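Zolumcombe Letter and Number Blocks
Section 4: Laying Out, Sorting and Putting Away

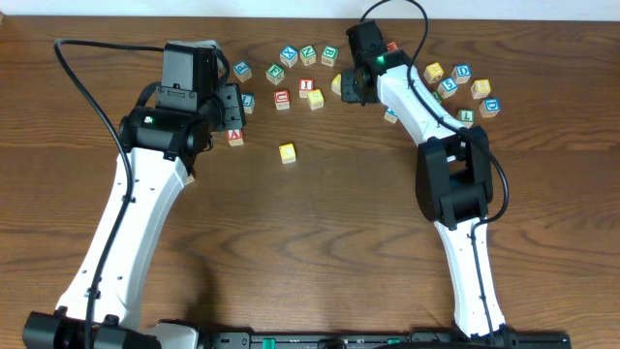 Read Section 3 first if the blocks are new. They should be wiped and aired before anyone spells with them. This section covers the table, the sorting, the first words and the storage tray.

4.1 Preparing the table

1. Choose a flat table with a smooth top. A wobble that you would never notice at dinner will bring down a stack of blocks.

2. Clear the middle of the table and wipe it with a barely damp cloth. Dry it fully before any block touches it.

3. If the tabletop is oiled or waxed, wait until the finish is no longer tacky. Fresh oil will darken the bare wood on the block faces, and the stain does not sand out evenly.

4. Seat the children along one long side. Letters read upside down from across the table, and younger children will learn them that way if you let them.

NOTE: A tablecloth is not recommended. Blocks catch on the weave when pushed. If the table must be protected, use the Clernano felt mat with the smooth side up.

CAUTION: The blocks are not suitable for children who still put things in their mouths. Check each block for splinters or lifted paint before use and set aside any that are damaged.

4.2 Turning out the blocks

1. Hold the tray low over the table and tip it slowly. Do not drop the blocks from a height. The corners dent each other, and they will mark a softwood table.

2. Spread the blocks with the flat of your hand so that none is resting on another.

3. Leave them in loose groups. There is no need to line anything up at this stage.

4. Turn the blocks so that a printed face is on top. With small children, let them do this part themselves. It takes a while and is a good part of the lesson.

4.3 Sorting by border color

Start with color, even with children who already know their letters. The colored borders are easy to tell apart from a seat at the table, and everyone can take part.

1. Pick one block and name the color of its border.

2. Ask for the others with the same border. Slide them together. Sliding is quieter than lifting and keeps the rest of the layout in place.

3. Go on to the next color until every block belongs to a group.

4. Mix the groups again and repeat, starting with a different color.

NOTE: Sunlight fades some borders faster than others. If two colors have become hard to tell apart, move the table away from the window or sort under a lamp. Faded blocks can still be used for spelling.

4.4 Sorting letters from numbers

1. Push all the blocks to the middle.

2. Move the numbers to the right and keep the letters on the left.

3. Check the zero and the letter O together. In this set the zero is narrower. Put the two side by side and let the child look before you say which is which.

4. Check the 6 and the 9. The 9 has a short bar printed under it. If the bar has worn away, renew it with the pen from the Stullance repair pack and let the ink dry overnight.

4.5 First words

Begin with words of 2 letters, such as AT, IN and UP. Longer words can wait until the child places the blocks without turning them over to search for a better face.

1. Set the first block down at the left. The letter A is a good one to begin with.

2. Leave a gap one finger wide and place the second block.

3. Say the word, close the gap, and say it again.

4. Change one block only and read the new word.

If a letter you need is already in use, choose another word. Extra letters are sold in mixed bags, and we cannot pick out single letters to order.

CAUTION: Do not glue blocks together to make name signs. The glue lifts the border paint when the blocks are pulled apart, and blocks damaged in this way are not replaced.

4.6 Putting away

1. Brush crumbs and dust off each block with a dry cloth.

2. Lay the blocks in the Pattinasarany tray, letters first, with the printed faces up. The tray holds a single layer. If the lid does not sit flat, a block is standing on an edge.

3. Look under the table and along the wall. Most lost blocks have gone off the far side.

4. Close the lid and store the tray indoors. Sheds and car trunks are too damp for bare wood.

4.7 Care and small repairs

Rough corners: Sand lightly with 400 grit paper, going with the grain. Two or three strokes will do. Stay off the printed face.

Sticky blocks: Wipe with a cloth wrung out in plain water, then stand the blocks apart on a towel until dry. Do not soak them, and do not put them in a dishwasher.

Pencil marks: Use a white eraser. Colored erasers leave a smear in the grain.

Swollen blocks: Leave them in a dry room for a few days with air on all sides. Do not dry them on a radiator or in an oven, as they will split.

Replacement blocks, trays and mats are listed on page 97. Quote the part number and the border color when ordering.

Text revised by Kauko Juntunen, 2002-03-20. Replaces the loose sheet packed with earlier sets.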